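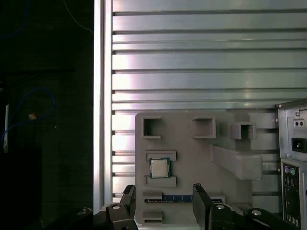 Work on the Montes assembly cell in July centered on collecting remote-control demonstrations for the processor task. Operators at the Mastgate site recorded 1636 episodes, bringing the total to 2187. The gray fixture board is now mounted upright on the extrusion wall, and the processor seat with its upper and lower tabs is the version we intend to keep. The slot for the blue strip is on the same board, so both tasks can be taught without changing the setup.

Of the new episodes, 313 were rejected in review. Most rejections came from one fault: the operator closed the fingers before the hand was square to the board, and the correction that followed was too abrupt to be useful for training. The Stollus controller now limits wrist speed near the fixture — operators report slower but more even approaches.

Hand-guided teaching was tried for 11 sessions and then paused. Friction in the arm made small lateral moves uneven.

Open items:

- Retrain the processor policy on the reviewed set
- Begin strip insertion demonstrations
- Receive the revised finger pads from Hernano, now two weeks behind schedule

Spending is within the approved budget. No change to the end date is requested.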